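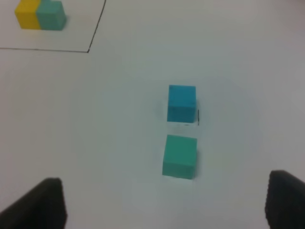
Figure 1. Two foam cubes on a white surface, one blue and one green.

Unit 4: Writing and Keeping a Boundary Description
Course handout, Introduction to Land Records
Instructor: Clotilde Gautier

Purpose of this unit

Students are expected to read a written boundary description, sketch the parcel it describes, and note any point at which the words and the sketch disagree. The reading is Chapter 4 of the course packet, together with the Reltotcombe deeds issued at the last meeting.

Terms

Parcel. A single piece of land held under one title.
Point of beginning. The corner from which the description starts and to which it must return.
Call. One leg of the description, giving a direction and a distance.
Monument. A physical object, natural or placed, that fixes a corner.
Adjoiner. The owner of neighboring land, named in the description.

When calls conflict

Older deeds often contain calls that do not agree with one another. As a general rule, natural monuments are given the most weight, followed by placed monuments, then adjoiners, then direction and distance. Stated area comes last. A deed that reads "40 acres, more or less" does not promise 40 acres if the corners can be found and enclose less. Local law may alter this order, and students should check before relying on it. 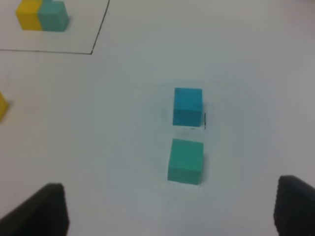 Figure 2. Blue and teal cubes with a narrow gap between them.

Gaps and overlaps

Two neighboring descriptions, each sound when read alone, may leave a strip of land that belongs to neither. This is called a gap, or gore. The opposite case, in which both descriptions claim the same strip, is an overlap. Both usually come from separate surveys made years apart from different starting points.

The Sellum file is the assigned case. The north tract, sold by Emil Danzer, calls for 1,000 feet along the road. The later survey by Roman Nowicki gives 1,069 feet between the same two stones. Students should decide which figure controls and state the rule used -- a bare answer will not receive credit.
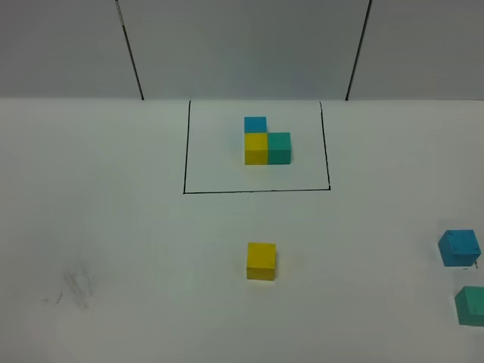 A boundary description must close. The last call has to bring the reader back to the point of beginning, and a description that stops short encloses nothing. Students who find this hard to picture may look at the thin black rectangle drawn on the white table: each side can be written as one call, and the order of the calls matters as much as their length. Small errors in closure are expected in field work. Large ones usually mean a call was left out or a direction was reversed in copying.

Written work

Submit a sketch of the Plustier parcel, drawn to a scale of 1:1,000, with every call labeled and the point of beginning marked. Attach one page explaining any conflict found. Work is due May 11, 2019, and should be left with Beryl Cropper in the records office. Questions about the Piątek deeds, including the translated copies, should be directed to Dagim Demissie.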